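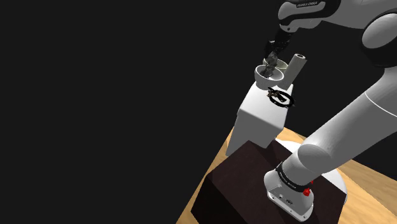
The Franka arm in the simulator, fingers down in the bowl on top of the appliance.

Twelve demonstrations a session is my limit, as I found out on Wednesday. After that my hand starts to drift on the controller and the recordings need more trimming than they are worth.

The task is the second one in the Flistel set. The arm starts above the appliance, comes down into the bowl, closes on the grey lump, lifts it clear and puts it down on the table. I drive it by remote control with a six-axis puck on the desk. Left hand on the keyboard for the gripper, right hand on the puck. One recording is one attempt, start pose to release.

The first thing I had wrong was the speed scaling. I had left it at the value from the drawer task, where the arm has plenty of room. A bowl gives you very little. At full scale a small push on the puck sent the fingers into the rim before I had reacted, and the contact solver answered by throwing the wrist sideways. I now run translation at 27 per cent inside a box drawn round the bowl and at 80 per cent outside it. The change is blended over a few centimetres of travel. A hard switch gave a visible kink in the velocity trace, and the policy learned the kink.

Second, the spout. It stands right next to the bowl, tilted, and a straight descent with the wrist turned the wrong way puts a finger into it. I tried three approaches and settled on fixing the wrist angle before starting down and leaving it alone until the object is out. This costs a bit of variety in the data. I would sooner have less variety and no recordings in which the arm is scraping along a tube.

Third, pauses. I stop to think just above the bowl, and so does everyone else I have watched do this. A pause in the data is a stretch of frames where the observation hardly changes and the action is zero, and a policy trained on enough of those will hover there and never go down. Nisbet, the trimming script, now cuts any run of near-zero action longer than 12 frames, provided the gripper state is constant. The gripper condition matters. The first version lacked it and removed the moment of closing from most of the set.

Showing the task by hand was the other option. With the real arm you can hold the wrist and walk it through, and for a descent like this one it is much quicker and the paths are smoother. In simulation there is nothing to hold. Merkarum has a mode that copies joint angles from a small leader arm, and I have ordered the parts, but the servo horns have been on back order since May.

Current state: 90 recordings kept. Object pose is randomised inside the bowl, yaw only. The appliance and the dark box under it stay fixed. I tried moving the box as well and the success rate in evaluation fell far enough that I put it back. That probably means I need more data, and a second camera view. From the present one the fingers cover a good part of the bowl at the moment of contact, and I was steering partly from memory.

The lump itself has a rough mesh, and its collision shape was a convex hull until last week. The fingers were closing on a surface a few millimetres outside the one being drawn. I swapped it for a decomposed mesh. Grasps slip more often now, and the older recordings no longer replay cleanly, so those have been moved to a separate folder and are left out of the count.

Config files are in the Jurkisia repository under teleop/bowl. The blend distance is hard-coded, sorry. Next job is the yaw limits.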